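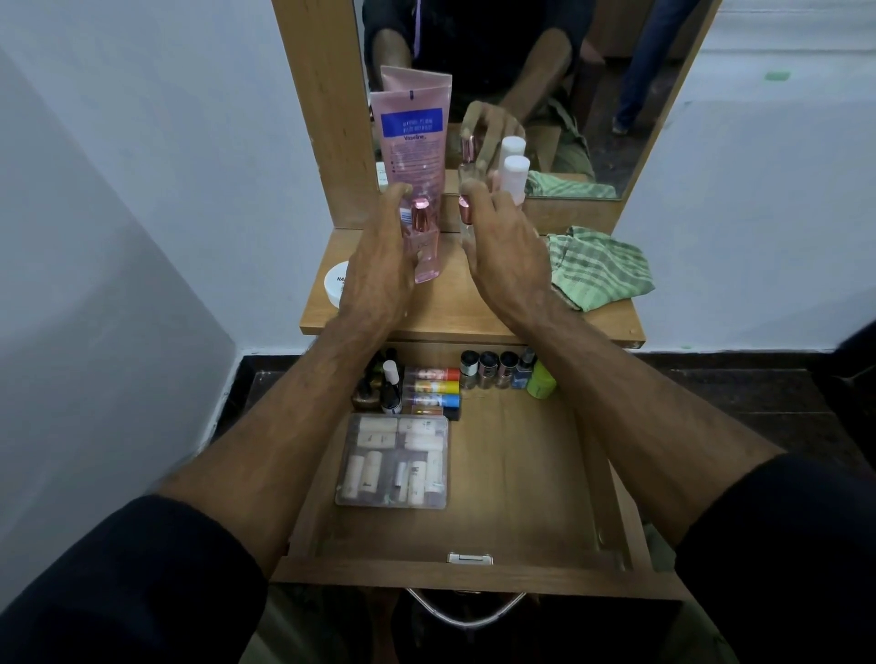

Le sujet, et pourquoi une coiffeuse

Au départ je voulais travailler sur la cuisine, comme tout le monde dans la promo. Corina Strebel, qui encadrait le projet, m'a demandé ce qu'un bras comme le Falarden ferait de petits flacons serrés les uns contre les autres, et là j'ai séché. Du coup mon rapport parle de rangement de cosmétiques : une personne assise devant une coiffeuse à miroir, tiroir ouvert, qui trie et range ses produits, le tout vu depuis la tête. La question de recherche tient en une ligne : est-ce qu'on peut découper automatiquement ce genre de vidéo en gestes élémentaires assez propres pour qu'un robot apprenne dessus ?

J'ai travaillé sur 60 séquences, que j'ai appelées le jeu Brinero (il fallait bien un nom de dossier, et c'est resté).

La méthode

J'utilise cinq étiquettes : approcher, saisir, déplacer, poser, ajuster. Chaque main a sa propre piste, et c'est le choix dont je suis le plus contente ! Dans ma première version il n'y avait qu'une seule piste pour les deux mains et ça devenait vite absurde : la gauche tient un flacon, la droite va en chercher un autre, et l'annotateur doit choisir laquelle compte. Avec les pistes séparées on annote deux fois, c'est long, mais au moins on sait ce qu'on écrit.

Hywel Landeg a annoté une partie des séquences en parallèle, sans voir mes étiquettes. On a comparé ensuite sur 600 segments et on tombait d'accord sur 70 % des frontières, à 2 images près. J'espérais mieux. En regardant les désaccords un par un (une bonne partie du mois d'avril y est passée), presque tous venaient du passage entre « déplacer » et « ajuster », quand l'objet est déjà en main et qu'on le tourne ou qu'on l'incline avant de le poser.
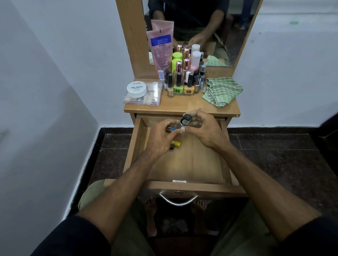 On a donc fini par écrire une règle : tant que le poignet avance, c'est « déplacer » ; dès qu'il s'arrête et que seuls les doigts travaillent, c'est « ajuster ». Elle n'est pas parfaite, surtout quand les deux mains s'occupent du même objet, mais Hywel et moi avons arrêté de nous disputer. Pour ces moments-là j'ai ajouté un marqueur « bimanuel » qui se pose par-dessus les deux pistes.

Le découpage automatique, lui, passe par Ukex, l'outil de suivi des mains du labo. Il sort la position des doigts image par image, et mon script cherche les ralentissements. Rien de très savant.

Ce qui marche et ce qui coince

« Approcher » et « saisir » sortent bien. Les mains arrivent du bas de l'image, elles ralentissent, elles se ferment, le script adore.

Le miroir, par contre, quelle histoire... Ukex y trouvait une deuxième paire de mains et il sautait de l'une à l'autre en plein geste. J'ai réglé ça avec un masque tracé à la main sur la surface du miroir, recalé quand la tête bouge. C'est du bricolage et ça se voit dans le code, désolée d'avance pour la personne qui reprendra.

L'autre point dur, c'est « poser » au fond du tiroir. Les flacons y sont debout, collés les uns aux autres, et les doigts en cachent facilement un. Le script ne sait pas dire si la main lâche l'objet ou si elle le tient encore en cherchant sa place. J'ai essayé un seuil sur l'écart pouce-index, et j'ai perdu une semaine.

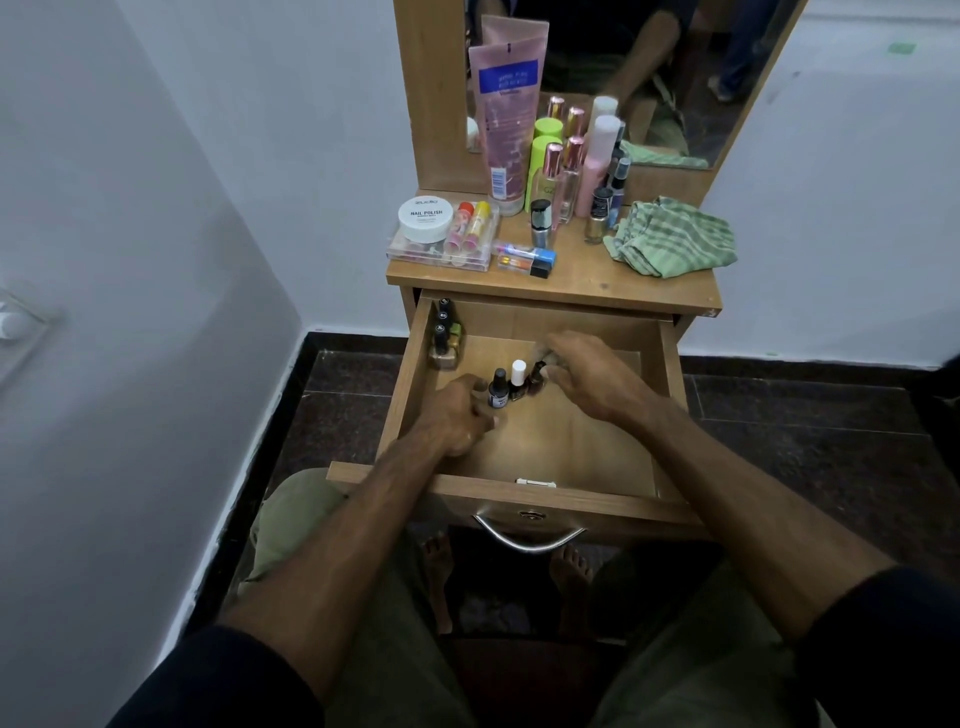
La suite

La méthode Boateng, que Corina m'a conseillée trop tard pour que je l'intègre, suit l'objet en plus de la main. Je pense que c'est la bonne piste pour « poser » : si le flacon ne bouge plus alors que la main repart, la frontière est là. Il faudrait aussi annoter le tri sur le plateau séparément du rangement dans le tiroir, parce que les gestes n'y ont pas du tout le même rythme.

Le script, le guide d'annotation et la liste des désaccords sont dans le dossier partagé du projet. Commencez par le guide, le script suppose que vous l'avez lu.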